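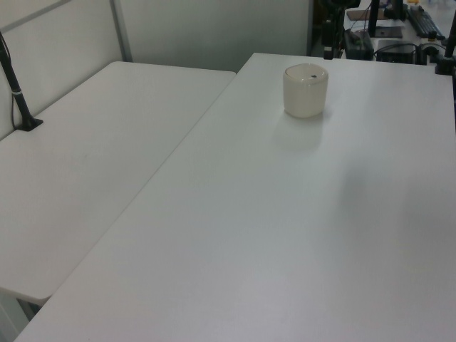

Nolluvel bench kit: gripper closes before reaching the bin lid

Status: Open, waiting on customer
Product: Nolluvel bench kit, evaluation unit
Customer: Brøndum
Site: Skaken test room
Reported by: Malou Laxdal
Assigned to: Wael Benmoussa
Priority: Normal
Opened: Sunday, September 28, 2025

Description (Malou Laxdal)

We are evaluating the kit for small household-object tasks. The task under test is the stock "open lid, drop item, return" routine with a small tabletop bin. On some runs the arm goes to its approach pose, the fingers close, and only then does the arm start to descend. It then stops with the message "approach incomplete" and waits for a reset.

Expected: fingers stay open until the descent ends.
Observed: fingers close at the approach pose.

There is no collision and no motor fault. The controller stays connected and the arm can be jogged by hand from the panel straight after. Restarting the routine sometimes clears it. Log bundle attached. The first bad run starts at line 1,363.

Reply 1 (Wael Benmoussa, Cerilthorpe support)

Thanks for the bundle. The close command at that line comes from the routine itself and is not a stray signal from the gripper driver. The routine sends it when the height estimate for the target drops below the grasp threshold. In your log the estimate drops while the arm is still at the approach pose, so the routine believes it has arrived.

Please send:
- the workspace file currently loaded
- the table height entered at setup
- whether the bin was moved between calibration and the run
- a picture of the gripper at the point where it stops

Do not change the grasp threshold for now. It would hide the symptom and make the next log harder to read.

Reply 2 (Malou Laxdal)

Workspace file attached. Table height is the value from the setup wizard and was not edited afterward. The bin does get moved. The operator puts it back by hand between runs and there is no mark on the table for it.

Two tables stand next to each other at this station, with the second one slightly lower. I do not know which of them was used for the height probe. Junaid Gondal did the first setup and I have asked him.

Stop position:

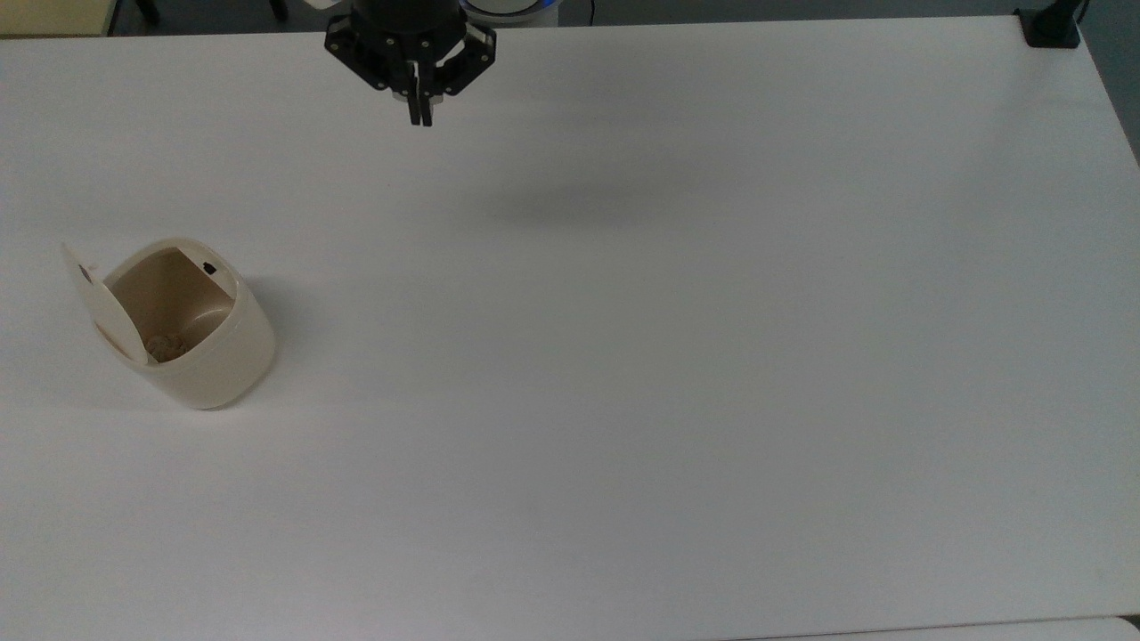 Gripper above the tabletop with the fingers nearly closed. Bin at left, lid open.

Reply 3 (Junaid Gondal)

Setup was mine. I ran the height probe twice. The first attempt was on the lower table, to try the wizard out, and the second on the main table. I assumed the second would overwrite the first. The panel showed a green check both times.

Reply 4 (Wael Benmoussa)

That matches the workspace file. It holds 2 surface entries, both flagged active. The wizard adds a surface each time the probe is run and does not replace the earlier one. When two entries are active, the routine takes the one nearest the target in the plan view. With the bin toward the side of the table, the wrong entry can win, depending on where it was put down. This would also explain why a restart sometimes clears the fault - the selection is made again on every start.

Steps to try, in this order:

1. Stop the routine and move the arm to the park pose.
2. Open Workspace, then Surfaces. Delete both entries. Do not use Disable, as disabled entries are restored on reboot in this release.
3. Run the height probe on the main table only.
4. Check that the list shows a single surface.
5. Set approach clearance to 4 mm above the default. This is for the test only and can be reversed later.
6. Run the routine with the bin at the left of the table, then again near the middle.
7. Send the new bundle whether or not the fault returns.

The lid can be left open or closed for step 3. The probe does not use the object model.

Internal note (Hjalti Juhl)

Wizard behavior confirmed on our own unit. The green check refers to the probe and says nothing about the surface list. Raised with the panel team as a defect. The setup guide also needs a line about deleting old surfaces. Montserrat Cabello has the guide text.

Reply 5 (Malou Laxdal)

Steps 1 to 5 done. The list shows a single surface. Step 6 is scheduled for the next bench slot and I will attach the bundle then. Please keep the ticket open.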